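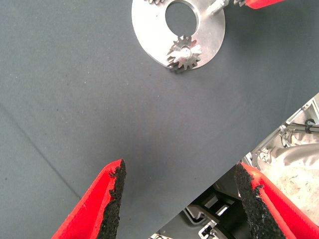

Frequently asked questions

Tosh is a postal and walk-in repair workshop in Clomden. We mend small household machines: kitchen scales, hand mixers, sewing machines, clockwork timers, music boxes, record players and similar. If your question is not answered on this page, please use the contact form. We reply in the order messages come in.

Sending something in

Do I need to book before I post an item?

Yes. Fill in the booking form first and you will be given a job number by email. Write the number on the outside of the parcel and on a piece of paper inside it. Parcels without a number go on a separate shelf until we can match them to someone, and this can add two weeks.

How should I pack it?

Use a box with at least a hand's width of padding on every side. Take off anything that comes off easily, such as bowls, lids, spindles and turntable platters, and wrap those parts on their own. Needles should be removed from sewing machines. Please do not use loose polystyrene beads. They get into the works.

Can I bring it to you myself?

You can. The counter is at the back of the Florkov building, through the yard gate. It is open from 10am to 3pm on weekdays. You still need a job number, but you can fill in the form on your phone when you arrive.

What is the largest thing you take?

If one person can carry it without help, we will look at it. We do not take washing machines, fridges, ovens or anything plumbed in.

Is there anything small that you do not take?

We do not repair phones, tablets, laptops, anything that runs on gas, electric blankets, hair straighteners or medical equipment. We also turn down items with lithium batteries that have swollen. Do not post those to anyone.

Prices and payment

How much does a repair cost?

There is a £27 assessment fee for each item. If you go ahead with the work, the fee comes off the final bill. If you decide not to go ahead, we keep the fee and you pay only the return postage.

We send a written quote before doing any work. It shows parts and labour separately. If we find something else wrong once the repair has started, we stop and ask.

Is it worth mending a cheap item?

Often it is not, in money terms, and we will tell you so in the quote. Some people want the work done anyway. That is up to you.

When do I pay?

The assessment fee is paid at booking. The rest is due when the work is finished and before the item goes back. We take cards and bank transfer. The counter also takes cash.

Do you charge for storage?

Not for the first two months after we tell you the job is finished. After that it is £1 a day. If we have heard nothing after six months, we may sell the item to cover the bill.

Parts

Where do your parts come from?

Some are new, from wholesalers. Many are taken from machines that were past mending. We keep stock from 103 models of kitchen scale and mixer alone, and rather more for sewing machines. A used part is always listed as used on your quote and costs less.

Can you make a part that is no longer sold?

Sometimes. Knobs, feet, brackets and plain bushes are usually possible. Gears depend on the size and on how much of the old one is left. If you have the broken pieces, send every one of them, including crumbs and odd teeth, in a sealed bag. A part we have to make from measurements takes longer and costs more than one we can copy.
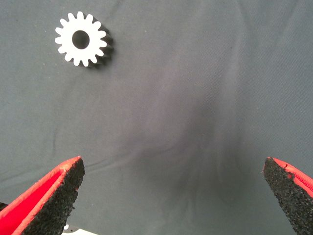

A small white spur gear on grey cloth.

Will a replacement gear be the same material as the old one?

Where we can match it, yes. In some machines a softer gear is meant to wear out first and protect the motor, and we do not swap those for metal even when asked.

Can I buy parts without having a repair done?

Yes, if we have more than one in stock. Send the model number, which is normally on a plate underneath, and a measurement across the widest point. Used parts sold on their own cannot be returned unless we sent the wrong one.

I have a box of old spares. Do you want them?

Possibly. Tell us what is in it before you post anything. We are short of sewing machine bobbin cases and of drive belts in unopened packets. We have as many mixer bowls as we can store.

Time

How long will it take?

Most jobs go back within four weeks of arriving. January is the slowest month for us to turn work round, as a lot of Christmas presents and a lot of Christmas mixers arrive together. Allow six weeks then.

Music boxes and clockwork items take longer all year. Only one bench is set up for them.

Can I pay to jump the queue?

No.

How do I check on a job?

Enter your job number on the tracking page. It will show one of five stages: booked, arrived, assessed, in work, or ready. The page is updated at the end of each working day, so there is no need to check it more often than that.

Guarantee

Is the work guaranteed?

New parts and the labour to fit them are covered for a year. Used parts are covered for six months. The guarantee covers the fault we repaired and does not cover the rest of the machine. If the same fault comes back, email us with the old job number and we will send a prepaid label.

What if it is damaged on the way back to you?

Return parcels are insured up to £400. If yours is worth more, tell us before we send it and we will quote for extra cover. Photograph the box before opening it if it looks crushed, and keep all the packing. Claims have to be made within seven days.

Is it tested before it goes home?

Yes. Anything with a mains plug has an electrical safety test and gets a dated sticker. Scales are checked against weights at three points. Timers are run through their full range twice.

Other questions

Are you the same people as the repair stall in Wokville?

We ran the stall until the market hall closed. Receipts from the stall are still good here, and so are any guarantees that have not run out.

Do you teach repair classes?

Not at present. There is a set of free guides on the downloads page covering belts, fuses, oiling and cleaning.

How many repairs have you done?

The last job number given out in the old paper book was 2610. We have not added up the ones since.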